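Ondach Tap Pack – data card

Version 2, released December 30, 2024
Maintainer: Xiaoqing Jiang, Prevomthorpe
Licence: evaluation use only. Commercial terms on request.

What you get

The Tap Pack is the kitchen fixtures add-on for the Ondach simulation kit. It contains 2926 simulated episodes of a robot arm working on household taps, recorded across 17 tap models. You need the base kit installed first. The add-on won't load by itself.

Each episode folder holds the rendered frames, joint positions, the state of the tap handle and a short settings file. Frames and joint positions share one clock. Episodes that timed out are kept and marked as failed – filter them if you only want completed runs.

Setup

Unpack the archive into the kit's data folder and run the index script. Indexing takes roughly 3 minutes on the office desktop. If you still have the April release, delete its index before you start, as the old one uses different episode names.

Known limits

Materials are plain grey throughout. There is no water, no sink and no bench detail, so don't expect colour or texture cues to carry over to a real kitchen. Contact on narrow levers is the weakest part of the physics, and we've seen fingers slide through on fast approaches.

The Agbayani arm profile is supported in full. The Tronex profile loads, but its wrist limits are still being checked.

Changes in this version

Handle angles are now in radians. Two tap models with bad hinge axes were removed. Camera settings moved from the episode file to the settings file.

Sample renders 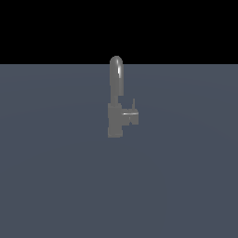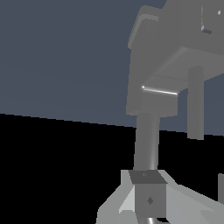

Tap Pack renders: a grey tap with its lever at the right (first) and parts of the robot arm at close range (second).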